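Student Project Report
Review of the Kouris Pickup Kit for Floor Tidying
Author: Lempi Pelkonen
Submitted: 28/10/2022

1. Background

The Kouris pickup kit is an add-on package for two-armed robots that already have a body, arms and a gripper mount. It is sold by Jingate and comes as a gripper, a cable set, a software license and a printed manual of 90 pages. The seller presents it as a way to get a general robot picking up small litter from hard floors without writing new control code. My task was to find out how much of that holds for a student lab with an ordinary budget and ordinary floors.

I compared the kit with the older Zosetti package, which the lab has used for two years and which most of the second-year students know. I did not test the Zosetti package again. Figures for it come from the lab log.

2. What you get

The box was complete. The gripper bolts on with the four screws supplied, and the manual gives the right torque for them. The cable set is too long for our arms. The manual says to tie the extra length back along the forearm, but ties were not included, and if the cable is tied too tight at the elbow the arm stops with a joint warning. I left a loop at each elbow and had no more warnings after that.

The software installs from one file. It asks for a license key twice, once for the gripper and once for the planner. The second key is printed inside the back cover of the manual and I spent most of a morning looking for it. Jingate answered my email the next day and was polite about it.

3. Setup and calibration

Calibration has two parts. In the first, the robot looks at a printed card on the floor from several positions. In the second, it lowers the gripper until it touches the floor and stores the height. The second part has to be repeated each time the robot is moved to another room. It takes 11 minutes. The Zosetti package does not need this step, but it also cannot reach closer to the floor than the width of a finger, so it misses anything flat.

The floor height is stored as a single number for the whole room. In an old building this is a weak point. One side of our room is lower than the other, and on that side the fingers closed on air until I calibrated again.

4. Test method

I used three kinds of item: scraps of paper, short pieces of string and bottle caps. For each attempt, one item was put down within reach and the robot was told to pick it up and drop it in a tray. An attempt was a success if the item ended up in the tray with no help from me. I made 188 attempts in all, spread over two weeks, and wrote down the result of each one by hand before entering it in the log as well.

I did not sweep between sessions. The seller's own videos use a very clean floor, and I wanted to know what dust does to the planner.

5. Results

Bottle caps were easy. The gripper takes them by the rim and rarely drops them. String was harder, mainly where it lay along a joint between two boards. Paper depended on how it was lying. A scrap with a raised corner was nearly always picked up. A scrap lying fully flat often got pushed along the floor, and the planner then tried again at the old spot before looking for the new one.

Dust caused a different problem. The planner has no setting for the smallest item worth picking up, so larger clumps of dust were treated as targets. The gripper can lift them, but they stick to the finger pads and have to be wiped off. After a few of these the pads lose grip on paper too. I asked Jingate if a size limit is planned and was told it is on the list for November.

Marks on the floor did not confuse the software. Furniture legs were avoided every time, with a wide margin. The margin is wider than it needs to be and cannot be changed in the basic license, so items close to a table leg are left where they are.

6. Cost and support

The basic license is enough for teaching. The full license adds the margin setting and a logging tool, and for our use I would pay for the logging tool only if it could be bought alone. Spare finger pads are sold in pairs under order code 3721. We used one pair. The Gutia pads already in the lab drawer have the same hole pattern but are thicker, and they throw off the stored floor height unless the second calibration is run again.

7. Recommendation

The lab should keep the kit for the spring course and use it alongside the Zosetti package. Students should be shown where the second key is printed. Before it is used for any work with paper, the floor should be swept and the pads wiped. I would wait for the next software release before ordering a second kit.
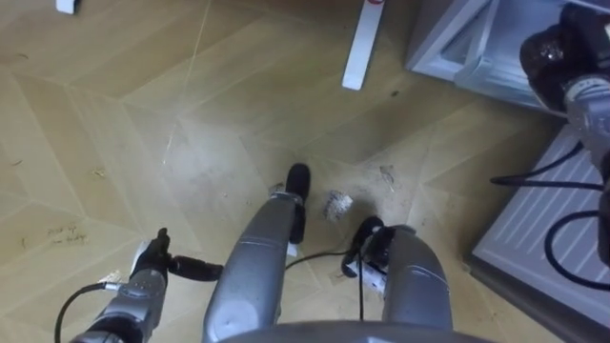 Page 11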